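Sellby extends beverage container deposit program to paper cups

Company to accept hot and cold drink cups alongside cans and bottles at 60 return points from March

MANWOOD – Sellby, the regional operator of container return infrastructure, will begin accepting paper beverage cups at its return points in March, under an amendment to its operating agreement with the Manwood district. Aluminum cans and plastic bottles remain eligible on existing terms. Glass is not affected by the change.

The amendment adds a third material stream to a system that has sorted two since it opened. Cups made of coated paperboard, with or without a printed outer wall, will be accepted in nominal sizes up to 600 mL. Lids, sleeves and straws must be removed before return. Cups containing liquid will be rejected at intake and no deposit will be paid on them.

The deposit on a paper cup is set at 8 cents, collected at the point of sale and refunded in full on return. Retailers registered with Sellby will see the charge itemized separately on their monthly statements. Deposits on cans and bottles do not change.

Basis for the amendment

Drink cups have been excluded from most deposit programs because the polymer lining complicates fibre recovery and because nested cups are difficult to count. Sellby's revised intake specification deals with the second issue by requiring cups to be presented singly, open end up. The first is addressed through a processing contract with Ikonen, whose mill at Zidari operates a hydropulping line with a separate stage for liner removal.
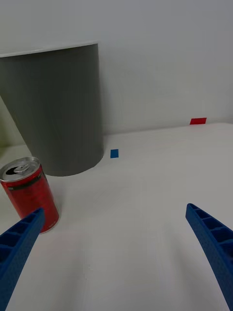
Retailers consulted on the draft specification asked whether the single-presentation rule would lengthen queues at busy locations, and one Zidari café operator replied that the greater concern was storage, as unstacked cups take up far more room behind a counter than crushed cans do. Sellby has amended the specification in response. Cups may be stacked for storage and transport after they have been counted at intake, provided the stack is no higher than the collection bag supplied.

Ikonen will receive baled cups at a maximum moisture content set out in Schedule B of the contract. Bales exceeding the limit will be returned to the Manwood depot for drying at Sellby's expense. Recovered fibre is to be used in moulded packaging and liner board. The separated polymer fraction will be stored pending a decision on its end market, and a further notice will be issued when that decision has been made.

Capacity

The Manwood depot will add one baler and reconfigure its receiving bay to hold cups apart from metal and plastic. Design throughput for the new stream is 300 kilograms per hour. Collection vehicles will be fitted with a removable partition so that cups can travel on existing routes without contact with residual liquid from other containers. No additional routes are planned in the first year.

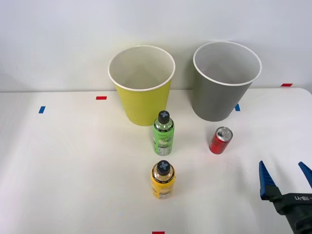
Requirements for participating retailers

Retailers with more than 2 points of sale at a single address must register each one separately. Registration is completed through the existing Sellby account portal and opens in January. Retailers who already hold a container return agreement do not need to sign a new one, but must accept the revised schedule of materials before the program begins.

Deposit labelling is mandatory on all cups sold after the start of the program. The mark may be printed or applied as an adhesive label, and must be placed on the outer wall clear of the base seam. Unlabelled stock on hand may be sold until the end of April, but is not eligible for refund.

Reporting

Sellby will publish return rates for each material quarterly. Figures for cups will be reported by unit and by weight. Contamination rates at intake and at the mill will be reported as separate lines, using the sampling method already applied to plastic bottles.

About Sellby

Sellby operates container return points, a sorting depot and a collection fleet serving the Manwood and Zidari districts. The company does not manufacture or sell beverage containers.

Media and retailer enquiries may be directed to the Sellby program office in Manwood between 9:00 a.m. and 4:30 p.m. Copies of the revised intake specification and labelling guide are available on request.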